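Skomwood Robotics Club: new members wanted

The club needs people before the Caldeira Cup in December. No experience required. Patience is required, and we can't teach it.

Our entry, Kikolex, has to lay a sticky gasket on a flat panel. A child could do it, but the rules insist on a robot.

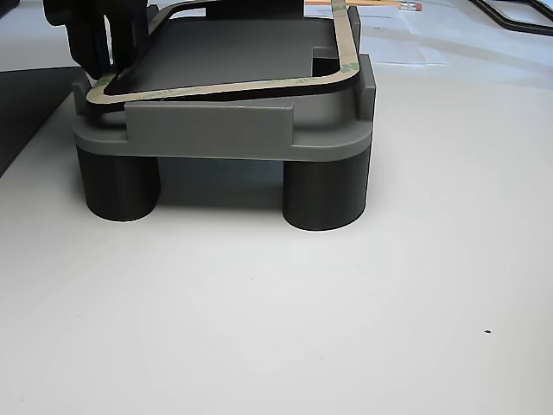 Last year's applicants asked whether it gets any easier. Burov's reply was that you stop asking by half term.

We want two coders and one person who reads manuals. Sessions start at 6pm and finish when the biscuits do.
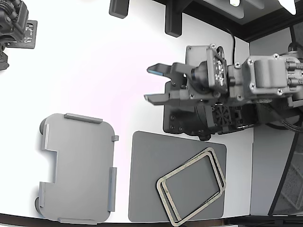
Photo: Skomwood Robotics Club

Subs are £12 a term. The prize is £195, to be shared, so please don't resign from anything.
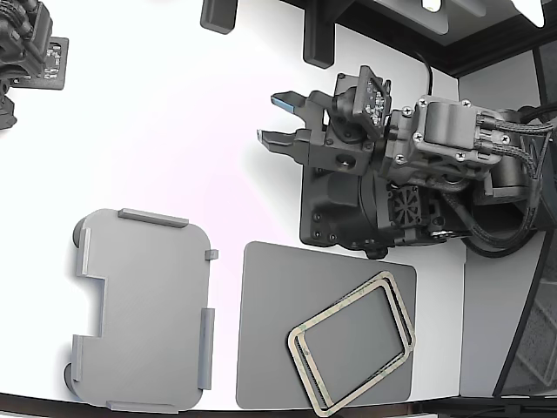
You'll get a bench, a login and a set of notes that were up to date once. Bring a laptop if yours still holds a charge.

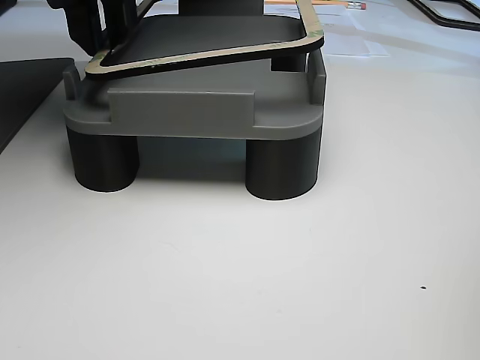
Places go to whoever writes first. Put "Kikolex" in the subject line and tell us which evenings you can't do.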